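The Drallitz family came to Rudport in the spring of 1879, when the town had 1,879 people and a single paved street. Local people have always enjoyed the match between the two numbers. The father, Josef, was a cooper. He rented two rooms above a chandler's shop at 30 Water Street, and the family stayed there for 11 years.

There were six children. Anna, the eldest, went to work at the Skametti rope works at 12, and her brothers Karl and Peter followed her. The payroll books have survived for most of that period. They show Anna as a spinner until March 1888, when her name was struck out in red ink.

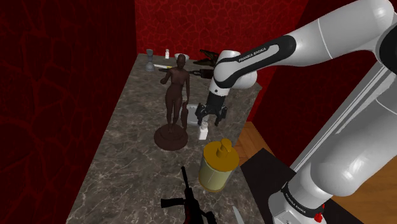
She had married Thomas Rey, a lighterman, and moved across the river. Their first child, Clara, was baptized at the Methodist chapel later the same year. Peter Drallitz stayed at the rope works all his life and became a foreman. Karl is harder to follow. A man of his name and age signed on as a ship's carpenter, but the crew list gives a different birthplace.

Fouad Awwad, who has been indexing the payroll books, thinks it is the same man. "Clerks wrote down what they heard," he says. The signature resembles the one on Peter's marriage record, where Karl was a witness.

Josef died in 1902 and is buried in the north section of the town cemetery, next to his wife, Maria. The stone also carries Anna's name.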